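Suvitz Color Blocks, Small Rectangles, Set of 107
Olthorpe Toys & Table Games > Blocks > Wood, painted
Lime green, red, yellow, teal and purple

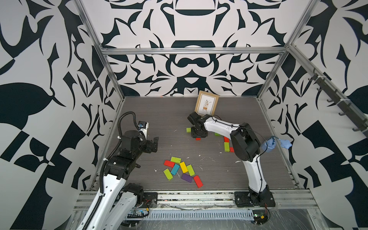
One customer wrote in March to ask if the teal and the lime green are easy to tell apart in the evening, under a warm bulb, and added that the last set in the house had a blue and a green that everybody mixed up after dinner.

They are, and it's one of the things we like best about this set! The lime is a bright, yellowish green and the teal leans well toward blue. We tried them under a yellow kitchen lamp and by a window on a gray day and had no trouble. The pair that sits closest is the lime and the yellow, if you're sorting in really low light (a tent, say, or the back seat of a car).

About the set

These are small, plain, rectangular wooden blocks, one shape all the way through, in five strong colors. No letters, no numbers, no half circles or little bridges. We've carried bigger sets with arches and columns for years and they're lovely, but the single-shape box is the one that keeps ending up out on our own table. You can lay the blocks flat like bricks, tip them on edge for a fence, or line them up and knock the whole row over. Mostly people pick one up while they're talking and then suddenly there's a wall.

The finish is a water-based color, smooth with a slight drag to it, so a stack holds better than you'd expect from blocks this small. Edges are eased by hand at the Pradstead workshop. You'll see small differences from block to block, a corner a little rounder here, a bit of grain showing through the yellow there. We don't treat those as faults and we hope you won't either.

What people do with them

Sorting is the obvious one. Dump the box out, pull all the reds, then all the purples. Patterns come next: lime, teal, lime, teal, and then someone sneaks in a yellow. Copying games are great fun with two people - one builds something small behind a book, gives a quick peek, and the other has to make it from memory. Even four or five blocks set down at odd angles are harder to copy than a tower, so start there if you want a challenge.

Older kids tend to go straight to domino runs. The blocks work nicely for this on a hard floor or a table top. On carpet you'll want a tray or a sheet of board under them.

They also make good counters for board games, markers for seed trays, and spacers when you're gluing something up and need a gap. We've heard of a choir that hands them out to sort people into groups for practice, which delighted us.

In the box

107 blocks, mixed colors
1 cotton bag with drawstring
1 folded card with a few starter patterns

The colors aren't split evenly, and the mix changes a little with each batch. If you need the same number of every color for a classroom, order the single-color refill bags in place of the box, or write to us before you buy and we'll tell you what the current batch looks like.

Storage

The bag is fine for a shelf or a trip. For a set that lives on the table we'd go with the Landry tray, sold separately, a shallow wooden tray with a low lip that lets you scoop everything off the table edge in one sweep. All the blocks fit in it in a single heap with room for your hand.

Care

Wipe with a damp cloth and leave to dry spread out. Please don't soak them or run them through the dishwasher. If a block gets a rough spot, a few light passes with fine sandpaper will fix it, though you'll take some color off with the roughness.

Age

Three years and up. The blocks are small, so keep them away from babies and from anyone who still puts things in their mouth, dogs included.

Stock and batches

The current batch is 1,488 boxes, packed at Pradstead, and the next one comes with a slightly heavier bag. Same blocks, same colors, same price. Item number 265. Refill bags are listed under each color name.

Page updated 2022-12-04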